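Lock Files Are Not a Security Policy

Lavanya Kartha
July 3, 2024

Most teams I review treat the lock file as the end of the dependency discussion. It is committed, the build is reproducible, and the checklist item is closed. I think this is a mistake, and a fairly expensive one, and I would like to set out why.

A lock file records the result of a resolution. It says that on a certain day, with a certain registry and a certain version of the package manager, a set of loose version ranges became a set of exact versions with hashes. It prevents that result from drifting. It has no opinion on whether the result was any good.

Last fall I worked on the build for Kaimal, a scheduling back end of modest size. The manifest listed 17 direct dependencies. The lock file had 176 entries. When I asked which of those had been looked at by a person before they were merged, the answer was the direct ones, mostly, at the time they were added. The other entries had arrived in update commits with diffs that the review tool collapsed by default.

Collapsing the diff is a reasonable default for a text file nobody can read. It is also the point where review stops. A new package, a new maintainer, a new install script and a routine patch bump all look the same from outside the collapsed block.

Marwan Bitar, who maintained the Kaimal pipeline before me, disagrees with this framing. His view is that automated scanning covers the gap: if a version is known to be bad, the scanner flags it, and if it isn't known to be bad then human review would not have found the problem either. The second half of that is stronger than I would like. A person skimming a minified bundle will not find a well-hidden payload.

But review of a lock file change does not have to mean reading all the code in it. There are cheaper questions. Did the tree grow? Did a package gain an install script that it did not have in the previous version? Did the source move from the registry to a Git URL? Each of these can be answered by a small program that compares two lock files and prints a summary a reviewer will read. We wrote one in two days. It prints 10 lines or fewer on a normal update, and people do read it.

The more useful effect was on additions. Once the growth of the tree was printed at the top of the change request, engineers began to drop packages they could replace with a few lines of their own. Sudheer Pillai removed a string padding helper and a date formatter in one afternoon, and with them went a polyfill chain for runtimes we had stopped supporting. There was no rule asking him to do it.

I have heard the objection that small dependencies are well tested and that local replacements will contain bugs. Some will. A bug in a local function has an owner, a commit and a stack trace that ends in our own repository. For date arithmetic across time zones I still want the library. For padding a string I do not.
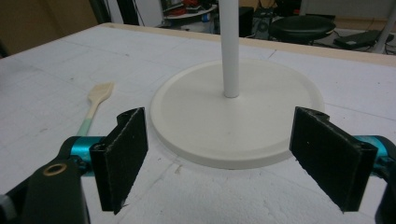
A white tabletop with a spatula and a pole.

The harder problem is update timing. Ernent, the internal bot we use for version bumps, opened a change request as soon as a release appeared. That is the right behavior for a security fix and the wrong one for everything else. Many bad releases are pulled soon after they are published, and a team that merges in the first hour is doing unpaid testing for the teams that merge in the second week. We added a delay for ordinary updates and exempted those linked to an advisory. Raghavendra Gounder wanted the delay configurable per package. We left that out, and I would leave it out again — per-package settings become a second lock file that is never reviewed.

None of this removes the need to commit the lock file. Builds without one are worse in every respect I can think of. My complaint is with the step after, where a reproducible build gets reported upward as a trusted one. Those are separate properties and should have separate lines on the report. Kaimal's report has had both since September, and the second line is still marked partial.

Filed under: Build systems, Dependencies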